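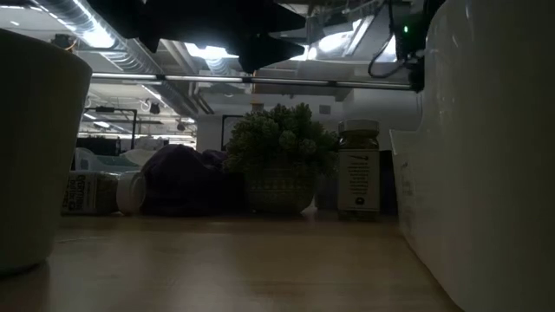

The wooden table, white container at left.

January. Paste notes, continued from the last page

Second try at a paste that holds for a full week of binding without going sour or thinning out. The batch from before the break was lumpy and I scraped most of it into the bin. Eino wants a written recipe he can tape inside the cupboard door, so I'm writing down everything this time, including the parts that went wrong.

Recipe as mixed this morning:
Wheat starch (the Vainio bag, opened in the fall), 40 g
Cold water from the filter jug, 200 ml
Soaked 8 hours overnight, lid on
Cooked in the double boiler, low setting, stirring the whole time

It went cloudy, then stiff, then partly clear. I kept stirring for 11 minutes after it went stiff. Iida says her teacher cooked it for half an hour, but my arm gave out, and the paste pulled off the spoon in a sheet the way she described it. Took it off the heat at that point.

Cooled in the pan with a sheet of wet paper pressed on top. Last time I left it uncovered and got a skin, and the skin is what made the lumps. No skin today. Pushed it through the horsehair strainer twice. The second pass went much faster than the first.

Thinned a third of it with water for the tissue repairs. The rest stays thick for boards and spines. Both jars are labeled. Please do not put the thin one back into the thick one, Arvo, even if it looks like the same stuff.

Test strips
Three papers: the Grodov laid, the cheap brown kraft, and offcuts of the Kudum tissue. Each strip pasted to gray board, put under the small press, and left until after lunch.

Grodov laid: flat, no bubbles, a little stretch across the grain. Cut with the grain running the wrong way, my fault. Redo.
Kraft: cockled badly at one end. I think I put too much on at that end and then tried to scrape it back.
Kudum tissue: good with the thin paste. Tore twice with the thick one before I gave up.

Peeled one corner of each. The kraft took a layer of the board with it, so the bond is fine and the problem is only how wet I had it. Next time brush it out on waste paper first and wait for the shine to go off before laying it down.

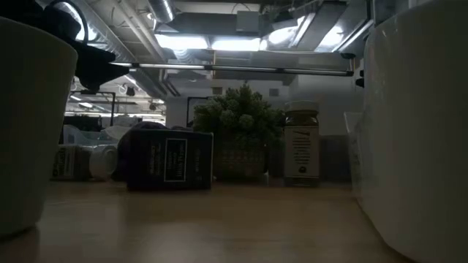
Weights were the other thing. The bricks wrapped in bookcloth leave a line if they aren't square to the edge. Oona brought in two flat steel plates from her garage and they are better in every way except that they rust, so there has to be a sheet of blotter between them and the work, and the blotter has to be changed when it gets damp. I changed it once today. Should have been twice.

The ledger
Sointu's grandfather's farm ledger, 236 pages, sewn on tapes, front board off and the spine leather gone to powder. I had meant to start lining the spine this afternoon but held off. The paste is good but I don't want to use it on the ledger before it has sat a couple of days and I know it doesn't thin out. Cleaned the spine folds with a poultice of the old paste instead, which is all the old paste is good for. The glue underneath is brown and brittle and came away in flakes after 20 minutes. Got down the first four sections and stopped.

Two of the tapes are sound. The third is frayed where it goes over the shoulder and will need an extension. There is linen tape in the Drumar box, but check the width, it looked narrower than the original when I held it up.

Several pages near the back have seed receipts pinned to them. The pins have rusted through the paper. Asked Sointu if she wants them out. She wants the receipts kept in the same places and doesn't care about the pins. I'll take the pins out and hinge the receipts with tissue.

To do
Redo the laid paper strip, grain the right way
Smell both jars before using, every time
Wash the strainer in cold water only (hot cooks the starch into the hair)
More blotter
Ask Iida to show me how she pares the corners, mine are still too thick
Copy the recipe out clean for Eino once the thick jar has lasted the week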